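Welell reports first results from household chore trials

LONDSIDE, 12th January – Machines can handle a few household chores on a good day, but they are not ready to be left alone with them. That is the finding of a trial by Welell, which has been testing one-armed robots on tidying, wiping and sorting since November.

The arms made 928 attempts at 44 chores. Putting blocks in a tub went well. Folding towels was slow, and loose cords gave the most trouble of all.

"A cord never lies the same way twice," said Jasmina Obradović, who leads the trial. "We want a machine that can pick one up, coil it and hang it neatly. At the moment a person does it faster."

A coiled black cable on a white wall, with grey carpet below, is an ordinary sight in a home or office.
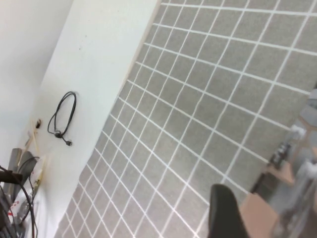

What comes next

Welell will repeat the eight hardest chores with Kela, its new control software. Shop-floor jobs such as shelf facing will follow at Matić, a hardware store.

"We are not selling anything yet," said Viorica Berisha, head of programs. "People ask when they can have one. I tell them to keep their broom."

Media contact: Viorica Berisha, Welell, Londside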